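4.2 Recording a demonstration with the hand-held grippers

This section applies to the Fodolach hand-held kit, release 2, used with the Primireck recorder. Complete the calibration in 4.1 before you begin. The retargeting method takes the pose of each gripper from its marker cube, and an error in calibration is carried into every episode recorded after it.

1. Switch on both grippers and start the recorder.

2. Put on the head camera and adjust it until both marker cubes are in view with your elbows bent.

3. Close and open each gripper fully, 10 times. The recorder uses these cycles to set the jaw range.

4. Hold both grippers still in front of your body until the recorder reports "ready".

Note: Episodes that start before "ready" are stored but are left out of training.

5. Perform the task at an even pace. Pick up cloth by a fold and keep the jaws closed until it is over the target.

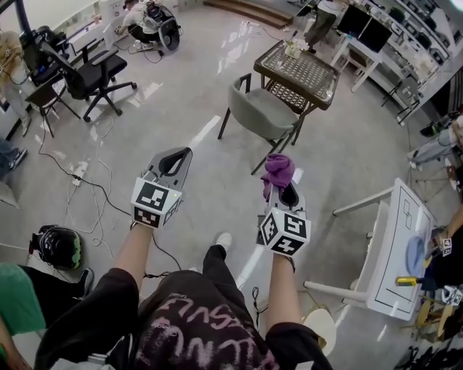

6. Return to the start pose and end the episode. Enter the task name and mark the episode as good or failed. Failed episodes are kept for the error analysis in section 6.

Caution: Keep cables clear of your walking path. Do not step backward while wearing the head camera.

Caution: Do not lift a gripper by its marker cube. A shifted cube makes the calibration invalid, and 4.1 must be repeated.

Marker visibility

The recorder drops any frame in which a cube cannot be read. Short gaps are filled from the motion sensor. In the Bonau trials, 114 of 1000 cloth episodes were rejected, nearly all of them for long gaps in the right-hand track. Turning the wrist so that two faces of the cube point toward the head camera reduced the gaps. Strong reflections on a printed face have the same effect as a covered marker.

If rejections continue, export the episode to Pai and check the track for each hand separately.

Revised 1st May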